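Disposable gloves: loose in the box or bagged in pairs?

Forum: Small Food Business > Packing and Prep
9 replies

mapleprep
I make pickles and cut fruit boxes and sell from a stall. Each order over a certain size goes out in a clear tub, and I want to add a pair of the thin plastic gloves so people can serve without sticking bare hands in. I bought a carton of 700 gloves from Zusska and they come pressed flat in a block. Peeling them apart is slow and the cuffs stick shut. Do you bag them ahead of time or just drop them in the tub?

İlker Oral
Bag them. I do one glove per bag, flat, fingers toward the closed end. A glove thrown in by itself ends up against the food. I use a black table for this now -- clear plastic on a white counter is miserable to look at for an hour, you can't find the edges of anything. 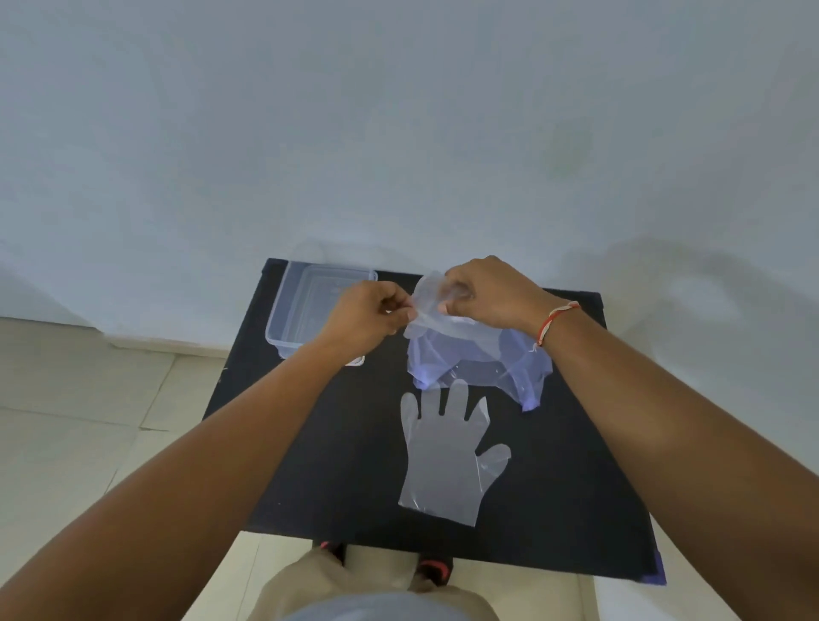

For stuck cuffs, pinch each side near the opening and rub your thumb and finger together before you pull. If you pull first, the thin ones split at the seam. Once the cuff is open, lay the glove down and smooth it from the palm out to the fingertips.

coldcellar
I don't see the point of a bag for one glove. That's more plastic than the glove itself. I fold mine in thirds and tuck it under the label band on the outside of the tub. No bag, and the customer sees it right away.

mapleprep
My tubs don't have a band. They're the Ahonen ones with the snap lid.

coldcellar
Then a sticker. A roll of 300 plain round stickers costs next to nothing.

tess_in_back
A sticker on a bare glove means the glove has been touching the outside of the tub, the crate, the car and the counter. I wouldn't put that on and reach into fruit. Agree with İlker, bag it.

coldcellar
Fair for fruit. I sell dry snacks, so it matters less for me.

İlker Oral
I also tried folding. A folded glove looks neat but it springs open, and then the bag won't lie flat in the tub. Flat glove, big bag, then press the air out toward the opening.

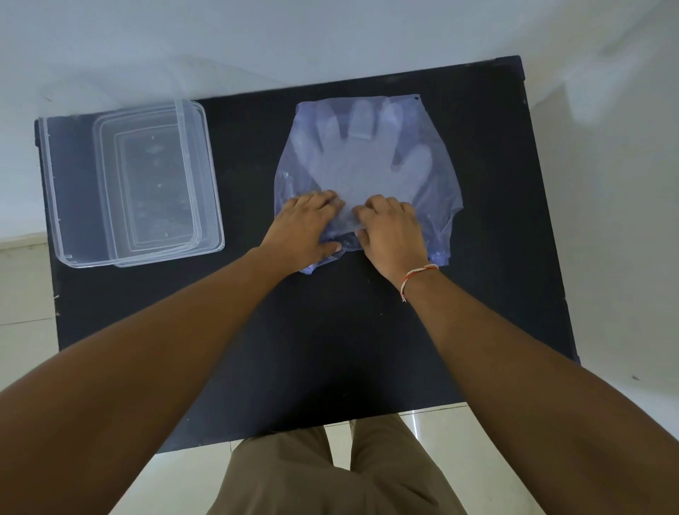
Go slowly on that last part or the glove slides down with your hands and you have to start over. I do 18 at a sitting and then stop. After that I get sloppy and the fingers start folding under.

tess_in_back
What size bag? I've been using the Ando sandwich size and the fingertips always bend.

İlker Oral
Next size up from whatever fits the glove exactly. You want a bit of room on both sides. I buy whatever is cheapest and I haven't noticed any difference between brands.

Siva_kitchen
I'll disagree about doing it in batches. I bag each glove when I pack the order. Bagged gloves pile up, slide off the shelf and get creased, and then you've done the work for nothing. It takes a few extra seconds per tub and I never have a box of leftovers.

mapleprep
I pack at 5 in the morning, so a few extra seconds per tub is what I'm trying to get away from. I'll do them the night before and stand them up in a spare tub like file cards. Bigger bags are on the list too. Does anyone wipe the table between batches, or is a dry cloth enough?

tess_in_back
I wipe and let it dry first. If the table is even a little damp the bags cling to it. Dust shows up on a black top too, so you'll know when it needs doing.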